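Questions and Answers on the House Rules for Robot Work in Wet Rooms

Utow Practice Apartment, page for visiting teams
Last changed: 13 May 2019

We receive many of the same questions by e-mail before a team comes to us, so we put the answers on one page. Please read it before your first day. If your question is not answered, write to Shih-chieh Tu, who keeps the rules.

Which rooms are meant by "wet room"?

The bathroom, the kitchen corner and the laundry room. A room is a wet room when it has a tap, also on days when the water is closed. We had teams who asked for an exception on dry days. We do not give it.

Do the rules replace the safety standards?

No. Your own risk assessment comes first, and you must bring it with you on paper. Our rules are only house rules. When your assessment is stricter than our page, follow your assessment. When our page is stricter, follow our page.

May we open the water while the robot is at the sink?

Only after the task was done 40 times without water and the log sheet shows it. Then you may open the tap by hand, to a thin stream, with one person standing at the main valve in the corridor. The robot may operate the lever itself only if this is written in your plan and signed by us.

How should the power cable be placed?

Cables must not lie under the feet of a robot or under the feet of a person. Lead them behind the robot and keep the slack on the side away from the sink. The connection between two cables must be outside the room, never on the bathroom floor. Walk along the whole cable once before every start.
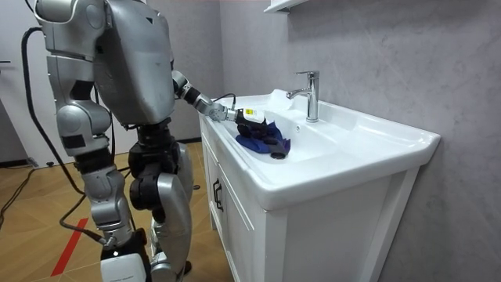
Wiping tasks have their own section in the rules, and many teams overlook it. The force limit for a ceramic surface is 40 newtons, measured at the gripper, and you must show us the setting before the first run. Most damage in our bathroom did not come from a fall but from a finger that touched the ceramic without cloth between. Therefore the cloth must be thick enough to be folded, and it must be of a strong color that is easy to see against the basin. A blue one on a white sink, bunched up under the gripper and pressed to the slope of the basin, is easy to check by eye from the door. White cloths are not accepted. Look also where the loose corners go. A corner that hangs near the drain can be caught by the stopper, and then the arm pulls on the sink and the force reading is not correct anymore.

Can we use cleaning liquid?

Plain water or nothing in the first week. After this, you can use the mild soap from the cupboard in the corridor. Please do not bring your own products, also not if the label says they are harmless.

How many people may be in the bathroom?

One, and only when the arm is stopped. During the run everybody stays outside the door. The person with the stop button must see the gripper and the basin at the same time. If this is not possible from where you stand, change the place of the person and not the place of the robot.

What does the operator say before a start?

We ask for three spoken words: "clear", "button", "start". The second word is said by the person who holds the button. It can be in your language, but everybody in your team must use the same words the whole day.

How often is the gripper inspected?

After every 200 wiping runs and after each contact that you did not plan. Check the fingertips for sharp edges with a cotton thread. If the thread catches, the fingertip is changed. After 1,000 runs we want to see the gripper taken off and the wrist checked as well.

Our team worked in the Overo kitchen before. Do we need the introduction again?

Yes. The Overo introduction covers the kitchen only. For the bathroom you need the Grado part, which takes almost 40 minutes. It is held on Monday mornings, and from July also on request.

What do we do when something is damaged?

Stop, leave everything as it is, and call us. Do not repair the sink or the wall by yourself. Write on the Butt form what the robot did last and what the force reading was. A report has no bad consequence for your team. A damage without a report ends your booking.

Where do I find the forms?

In the gray folder beside the entrance of the apartment. Please take a copy and leave the last page in the folder.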